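Teleop Demos: Sorting Wires Into a Basket, Step by Step

Posted in: Robots, How-To

Quick writeup, people keep asking how we record the tidy-up demos on the two-arm table. No theory. You need the arms running and talking to the leader handles before any of this.

What you need

Two arms on the front rail, both homed
Leader handles (ours are Kofler, anything with a decent trigger works)
Wotis recorder, or whatever you log with
Baskets, wires, a few odds and ends for clutter
Foot pedal for start/stop. Get one. Reaching for the keyboard puts a jerk at the end of every take.

Step 1. Set the table

Baskets toward the back, wires in the middle where both grippers can get at them. Clutter goes off to the sides. Move the clutter between takes, not a lot, a hand's width is plenty. If it never moves the policy learns the clutter instead of the wires. Found that out in January, 511 takes down the drain.

Step 2. Park the arms

Same start pose every time. Save it as a preset. Elbows out, grippers open, wrists above the floor. Check the cables have slack before you press anything – one wrist turn with a tight cable and you're shopping for connectors.

Step 3. Match the handles

Hold the leader handles in the same pose as the arms, THEN engage. If they dont match the arm jumps. Urkier has a soft-start setting for this, turn it on and leave it on.

Step 4. Record

Pedal down. Wait a beat. Go.

Come in from above, close slow, lift straight up. Let the bundle hang a second before you travel. Wires drag and snag on each other, and if you yank, the other end flips out of the basket. Use the second arm to pin whatever is trailing.

Over the basket, lower first and then open. Dropping from high looks fine on video but half the strands end up on the rim.
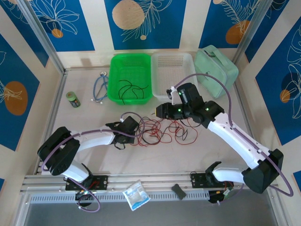
Back to the start pose, pedal up. One take should run 22 seconds or so less if you're quick, but don't race. Smooth beats fast. Bobbled a grab? Keep going and fix it in the same take, recoveries are good data. Hit a wall or knocked a basket over? Toss it.

Step 5. Label right away

Good, recovered, or trash. Do it before the next take, you will not remember later. Uvov lets you tag from the pedal with a double tap.

Step 6. Take breaks

Swap operators when grabs get sloppy. We aim for 2000 good takes per task and spread it over a lot of sessions, 3 people trading off. Different hands, different habits, and that helps teh model too.

Troubleshooting

Arm lags the handle – check the network, then the recorder disk.
Gripper closes on nothing – you're too high. Lower the wrist, try again.
Wires slip out – grab nearer the middle of the bundle.

Folding cloth is next, when I get to it.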